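Laundry Day at Palaniappan: An Afternoon with the Derkosis Programme

Visitors to the Palaniappan centre are asked to arrive by two o'clock, to sign in at the front desk and to leave large bags in the lockers provided. Those who attended the June open day were then taken upstairs in small groups to the domestic tasks laboratory, where the Derkosis programme is studying one of the least admired jobs in the home: the handling and hanging of washing.

The programme is now in its second year. It is led by Solange Godoy, who came to the centre from a career in textile engineering, and it is supported by Prellimell, a maker of household equipment with a long interest in the care of clothing. Its purpose is to find out how far a pair of ordinary robot arms, fitted with simple two-fingered grippers, can be taught to deal with cloth.

"A cup has one shape," Ms Godoy told the first group of the afternoon. "A shirt has as many shapes as there are ways to drop it. Most of our work concerns that difference."

Guests were shown to a row of seats facing the work area, and Hok-lam Tang, who is responsible for the daily running of the laboratory, explained the order of events. The demonstration would deal with bags and garments first and with the hanger afterwards. Questions were welcome at any point, although visitors were asked to remain seated while the arms were moving.

The articles used at the centre are bought from ordinary shops or given by members of staff. Canvas bags are among them, as are dark garments of several kinds, and the choice is deliberate. Black cloth on black cloth gives a camera very little to work with, and a soft bag does not hold its opening in any fixed position.
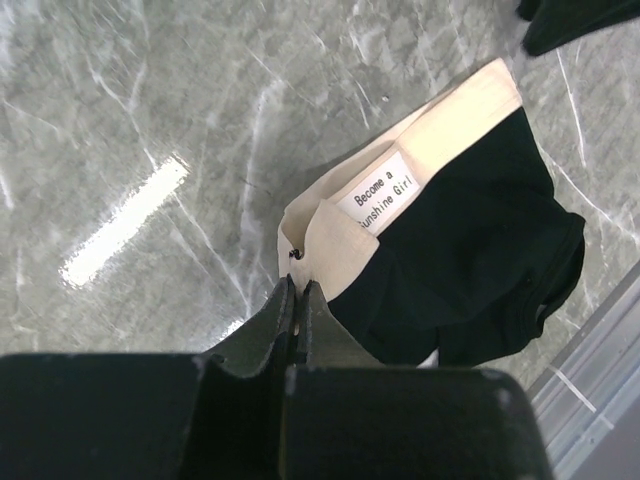
Mr Tang noted that the programme keeps a register of every article it handles, which at the time of the open day stood at 454 entries. Each is weighed, measured and given a short written note on its behaviour. Knitted goods have proved the most troublesome, and the register contains some frank remarks on the subject of tights.

Work with two arms brings its own demands. When both grippers hold the same garment, each must allow for the pull of the other. Too much tension and the cloth slips free; too little and it sags, and the edge that was to be hung is lost among the folds. Yee-man Yeh, a research fellow, described to visitors how the team selects the points at which a garment should be held. A waistband is preferred wherever one exists, as it is firmer than the cloth below it and tends to keep its line.

Dr Yeh added that the programme had recorded 2481 attempts at two-handed lifting since the autumn, and that the unsuccessful ones were kept with the same care as the rest. A visitor from a local housing association asked whether the arms could manage a fitted sheet. Dr Yeh replied that they could not, and that she knew few people who could.

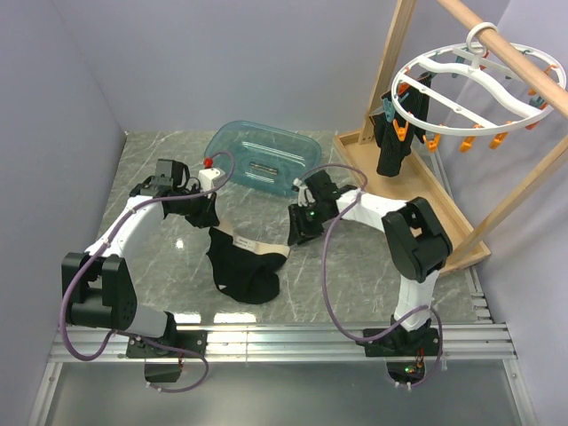

The Hanger and the Peg

The second part of the afternoon was given over to the circular hanger, a common item in many homes and a demanding one for a machine. It swings when touched, it turns on its hook, and its pegs lie close together. A gripper that reaches for one peg may easily disturb its neighbour.

Ming-te Cheung, who designed the present exercises, told guests that the team had at first intended to use a fixed rail. The change was made at the request of Prellimell, whose own survey of households had shown how often small articles are dried on hangers of this type. Mr Cheung accepted that progress had been slower as a result, but considered the exercise a fairer test. A gripper may now take hold of the rim itself, so that the hanger is kept steady while other work is carried out.

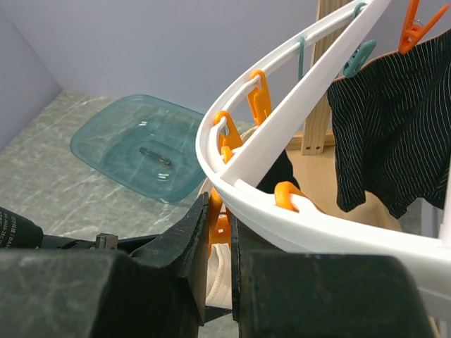 Several guests asked about cost. Ms Godoy was careful on this point. The centre does not sell equipment, and the arms in the laboratory are intended for research. A smaller study, to be carried out with the Flandard residential home, will consider which parts of the laundry routine residents and staff would wish to hand over, and which they would prefer to keep. Hsin-yi Ho, who will direct that study, expects to speak to roughly 200 people before any equipment is proposed.

Ms Ho remarked that some of those already consulted had said they enjoyed hanging out the washing but disliked carrying it. Findings from the study will be published by the centre and sent to all who take part.

Tea was served in the ground floor gallery from four o'clock. The laboratory receives visitors by arrangement throughout the year, and schools and community groups may apply in writing to the Palaniappan centre.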